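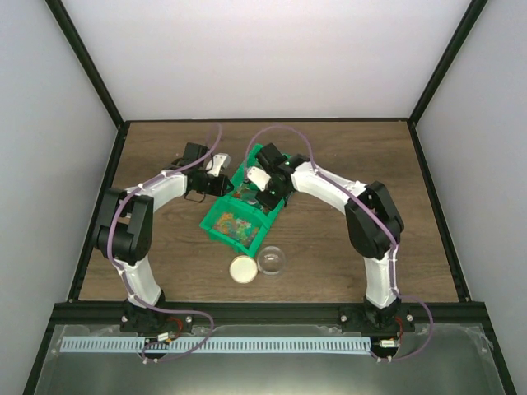
Re: Seed swap in June, and what do we do with the leftovers?

12 April 2018

Hi everybody,

I've been meaning to answer this since it landed in my inbox, and then the peas needed putting in, and then it rained for a week and I had no excuse left. I'm quoting the part I want to answer so you don't have to dig for it:

> Last year we went home with two shopping bags full of packets nobody
> had picked. Half of them had no year written on them. I'd like us to
> agree before June on (1) whether we take undated seed at all, (2) who
> stores what's left over, and (3) whether the Tultemness folks can bring
> their own table again. Also, has anyone grown the Stendau bean? I have
> a jar of them and no idea if they climb.

Starting with the last one because it's the fun one. Yes, they climb! They climb like crazy. I put mine on three-foot stakes the first summer, thinking they were a bush type, and by July they had gone up the stakes, across to the fence and into my neighbor's lilac. Give them a good eight feet if you can. The pods are kind of tough if you leave them more than a couple of days, but as a dry bean they are wonderful, very creamy, and they don't fall apart in soup. I got a whole winter of suppers out of one short row. I'd soak them overnight even if the beans are fresh that year.

Now the undated seed. I know some people on the list feel strongly that we should toss it, and I get it, there's nothing more annoying than babying a tray of onions for three weeks and getting two green hairs for your trouble. But I hate to throw out tomato seed just because somebody forgot to write the year on it. I've had tomatoes come up fine from a packet that had been in a coffee can since we moved into this house. Onions and parsnips, sure, no date, no table. Tomatoes, squash, beans, cucumbers — I'd put them in a separate box marked "take a chance" and let people decide for themselves.

What we could do in the meantime is test some. Fold ten seeds in a damp paper towel, put it in a sandwich bag, write on the bag what it is, and leave it on top of the fridge. Check it after a week (peppers want two, and they sulk if the kitchen is chilly). If seven or eight come up, write that on the packet and everybody's happy. I can do a few bags at a time, but my husband has already asked why there are wet towels next to the cereal, so I would love it if a few of you took some too.

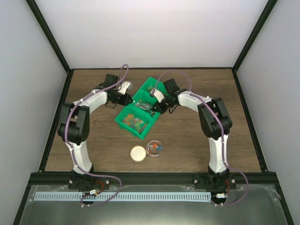
Storage next. I went through both bags over the winter and we have 294 packets, which is a lot more than I would have guessed. I did it on the dining room floor with the cat helping. There's a terrible amount of lettuce. If you want lettuce, any lettuce, write to me and I'll mail you some, you'd be doing me a favor. The whole lot is in my back bedroom now, which stays cool, and I don't mind keeping it until the swap. After that I'd like somebody else to have a turn. You need a spot that's dry and doesn't get hot, so please don't volunteer your garage unless it's a much nicer garage than mine.

I sorted by family first, and then after a day of that I gave up and went with what month you sow it, and I like that so much better. You can pull out the June packets and that's pretty much the table set up. If whoever takes over prefers alphabetical, go ahead, I won't be hurt.

About Tultemness — I'm all for it. They brought that little striped squash last time, Wada, and it was the best thing I grew all year. I only had four seeds and three of them took. If any of them are reading this, please please bring more, and tell me if it crosses with zucchini, because I had both in the same bed and now I'm nervous about what I saved. I have a fat envelope of it with a big question mark on the front.

One more thing and then I'll quit. Could we do small envelopes this year? I have a box of 600 coin envelopes left over from something else and I'd be glad to bring it. Last year people were pouring beans into napkins. A pencil on a string at each table would help with the dates too.

Does anybody still have the folding sign? I thought it was in my shed and it isn't.

Happy planting, and cover your tomatoes Saturday night, they're saying frost.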